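Home > Household > Shared Facilities

We use cookies to remember your reading preferences. Accept | Manage settings

Self-service laundry room

By Natalie Fairclough
Updated April 13, 2026

A self-service laundry room is a shared space where people wash and dry their own clothes in machines they do not own. It may be open to the public, as in a coin laundry or laundromat, or reserved for the residents of a dormitory, apartment building or workers' hostel. The machines are usually larger and more heavily built than those sold for homes, and they are paid for by the cycle, by a prepaid card or through a phone app. In some residences the cost is included in the rent.

Layout

Most rooms place the machines side by side along one or more walls, with the water supply, drains and exhaust ducts behind them. Where floor space is short, units are stacked one above another. Stacking is most common with dryers, which need no drain in vented models and shake less than a washer does during its spin.

Washers and dryers from one maker often share a cabinet style and color, and users who are new to a room may load the wrong one. Operators get around this with labels on the front panels. A numbering scheme normally gives each type of machine its own series, so that a room can have both a washer 1 and a dryer 1. The number is used when paying and when reporting a fault. In rooms with app payment the label may also carry a product or service name, such as "智慧洗" with the English words "Smart wash" on a washer, and "智慧烘" on the dryer next to it. The last character of each name tells the user whether the machine washes or dries.

Floor markings are used in some rooms to keep a walking path clear of carts and open doors. Baskets are commonly provided for carrying wet clothes from one machine to the next, and are stacked against a wall when not needed. Slotted plastic is the usual choice.

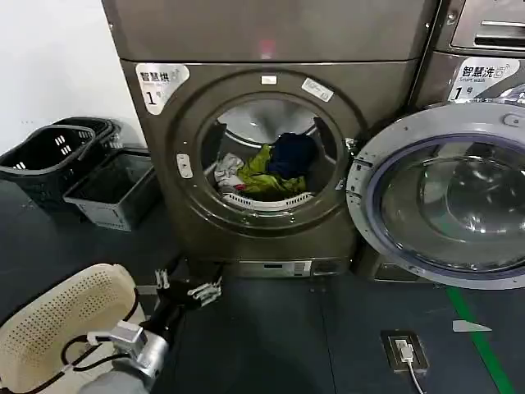 Machines

Front-loading washers are the standard type in newer rooms. The drum turns on a horizontal axis, lifting the clothes and dropping them through a small amount of water. A flexible gasket seals the gap around the door. Top-loading washers remain in use in older buildings and have a shorter cycle in many cases, but they take more water and cannot be stacked.

Dryers tumble clothes in heated air. The drum has raised ribs, called baffles, that carry the load upward and keep it from rolling into a ball. Moist air leaves through a duct or, in condenser and heat pump models, passes over a cold surface where the water is collected. Lint is caught by a filter, in many models set just inside the lower edge of the door opening, where it can be reached without tools.

Loading and unloading

A dryer works best when it is partly filled. Three garments will dry in one, but very small loads tend to cling to the drum wall and may set off a moisture sensor too early. Dark and light items can be dried together once they have been washed, provided the dark ones no longer shed dye.

When a cycle ends, the clothes settle at the bottom of the drum, and small pieces such as socks can stay behind against the rear wall or under a baffle. Users are generally advised to turn the drum once by hand before leaving. 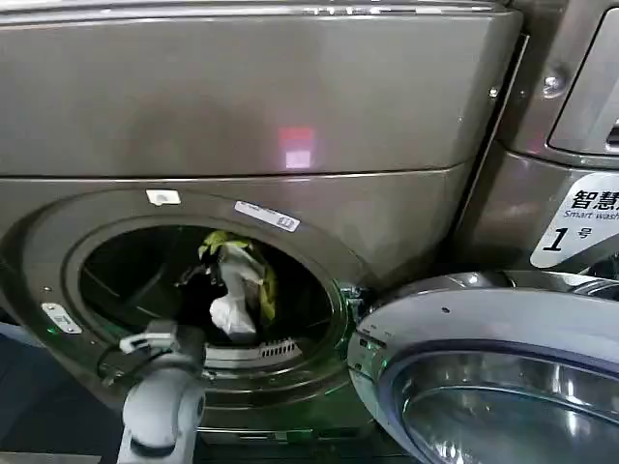 Care and cleaning

The lint filter is cleaned after each load in a home dryer. In shared rooms this is often left to the operator, with mixed results. A clogged filter lengthens drying time and is a recognized fire risk. Washer gaskets are wiped down to prevent mildew, and washer doors are left open between uses for the same reason.

Etiquette

Posted rules vary. Common ones ask users to set a timer, to remove clothes promptly and to keep baskets in the room. Practice differs on whether a person may take out a stranger's finished load. The Oyelaran residence hall, which has 59 machines for 807 residents, allows it after a wait, and the clothes must go into a clean basket.

Categories: Laundry | Shared facilities | Household appliances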